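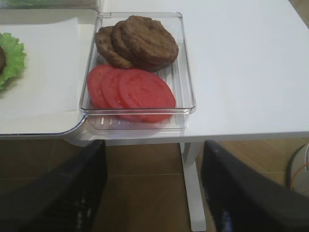

Vy Khương wrote to me that the patties should go in before the tomatoes, and that anyone who does it the other way ends up reaching over the red stuff and nudging it all out of line. I've gone back and forth on this and I think Vy is right, so the notes below follow that order.

Plesness burger notes

Hi! This is the readme for my little collection of burger tray layouts, the one I started in November when our lunch table kept turning into a mess. There are 2986 entries in the main list (yes, I know) and each one is a line of plain text: what's in the tray, which row it's in, and which way it fans.

What's in the folder
layouts.txt – the big list
swaps.txt – what to do if you're out of something
old/ – the Choo layouts, kept for sentimental reasons, please don't edit

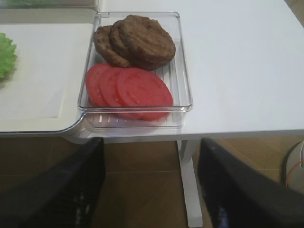 My favorite layout is still the plain one, Lanarari 4. It's quick, it fits a small tray, and you can tell if you're short before people start building. Patties go in the far row and tomato slices in the near one, three of each, both fanned left to right so the last piece on the right sits on top. Lettuce gets its own line in the list, and I still haven't settled on a good word for how ruffly it is.

If you add a layout, write the far row first – I mixed this up in the first two versions and fixing it ate a whole evening. Spelling is whatever you like, but "tomato" has to be "tomato" or the search won't find it.

Known problems: swaps.txt has five lines about pickles that contradict each other. I'm working on it!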